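Lotum Names Partners for December Benefit Concert

Lotum, the nonprofit behind the Grestlow benefit concert series, today confirmed the program and partner list for its December edition. The concert will present 11 acts across 3 stages. Doors open at 4:30 p.m.

Entry is again earned through civic action. Applicants register on the Lotum website, complete a set of tasks and enter a draw for admission. Eligible tasks include signing a petition on school meals, contacting an elected representative and completing a short course on water access. Each registered account may enter once, and tickets are non-transferable.

Ticketing will be handled by Ultico, which replaces the paper vouchers used at the previous edition. Raju will supply staging and sound. A total of 358 places are reserved for applicants under 18 and their guardians.

"The draw rules are published in full and apply to all entries," said Ineke Maes, program director at Lotum. "Partner organizations do not receive a separate allocation."

Grant funding raised through the series is distributed to local groups working on nutrition, sanitation and basic education. Lotum received 33 grant applications in the current round. Selected groups will be announced from the main stage — the list will be posted online the same evening. 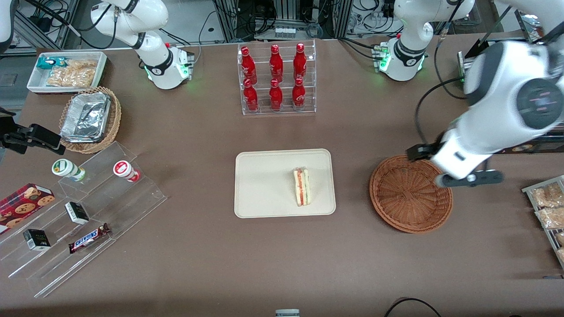 Two white robot arms over a brown tabletop with a round wicker basket.

Applications for the draw close at noon on the last day of November. Accessibility requests should be submitted with the registration form. Press accreditation is handled separately and requires a letter of assignment from an editor.

Media contact: Maarten Verschueren, Lotum press office
Accreditation: Thư Phan, Lotum press office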